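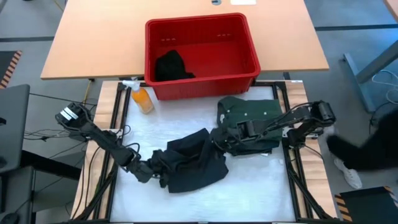

**Which program should I use for dark everyday clothes?**
Use Mixed 30 with the spin set to Medium. Cottons 60 is meant for towels and bed linen and will fade dark dyes over time.

## 3. Running a wash on the Lulel washer

1. Sort the load by color and by care label. Wash new dark items separately the first few times.
2. Close zippers and turn knitwear inside out.
3. Load the drum loosely. You should be able to fit your hand between the clothes and the top of the drum.
4. Pour detergent into drawer compartment 2. For a normal load, use 100 ml of Jarkau liquid or the amount on your own bottle.
5. Turn the dial to the program, then press **Spin** until the speed you want lights up.
6. Press **Start**. The door locks after a few seconds.

**Note:** Compartment 1 is for prewash only. Leave it empty for all other programs.

### 3.1 Knitwear

Select Delicates and lower the spin. Wool should go on the Wool program, with a detergent made for it.

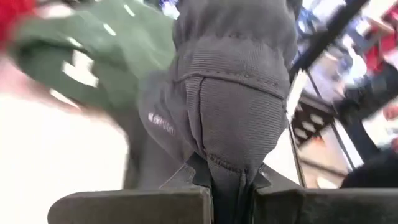

Dry knits flat on a towel, away from radiators – a hanger will stretch the shoulders. Do not tumble dry anything with a crossed-out dryer symbol on the label.

**Caution:** Do not force the door. If it stays locked after the end signal, wait 3 minutes and try again.

### 3.2 Lint filter

1. Switch off the washer and put a shallow tray under the filter cover.
2. Turn the filter counterclockwise and let the water drain.
3. Rinse the filter under the tap and screw it back in until it stops.

Clean it once a month – more often if you wash a lot of fleece or towels.

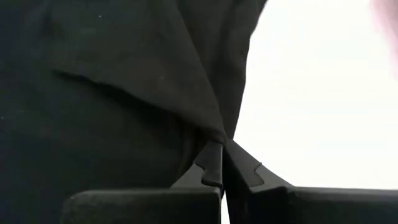
*Light specks of lint or dust on dark fabric.*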